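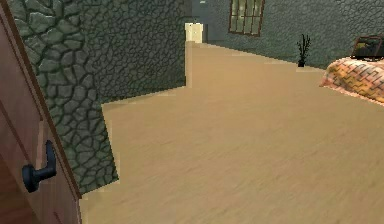 So what is Prurnent, and what do you get for your money? It's a new streaming service for movies and TV shows, and a plan gets you the whole library of 599 titles with no ads.

I'm Marlene Hamann, I run programming at Prornness, and I've been itching to tell people about this for months! Prurnent opens to everyone in August, and you can watch it on your phone, your tablet, your laptop or pretty much any smart TV you've got at home.

My team picked every title by hand. We've got old thrillers, cooking shows, a big shelf of family movies (my kids had strong opinions) and our first two original series. Callden is a small-town mystery set in a ferry port, eight episodes long. The other one is called 2062, and it follows three sisters running a radio station in the year 2062 – I've seen the finale four times and I still cry.

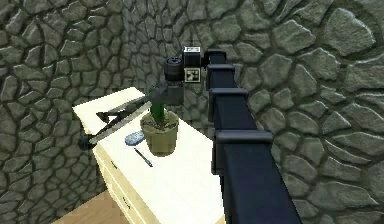
New episodes of both go up every Saturday at 8 p.m. Eastern, and you can download them for the road. One account covers 2 screens at once, and you can set up separate profiles so your watch list doesn't fill up with somebody else's cartoons.

The yearly plan is $79. You can cancel from the settings page any time you like – no phone call, no forms. If you already have a Hinrichs movie channel subscription, your login works on Prurnent from day one and your saved list comes along with you.

Sign-ups are open now on the Prurnent website. Reporters who want early episodes can write to me care of the Prornness press desk.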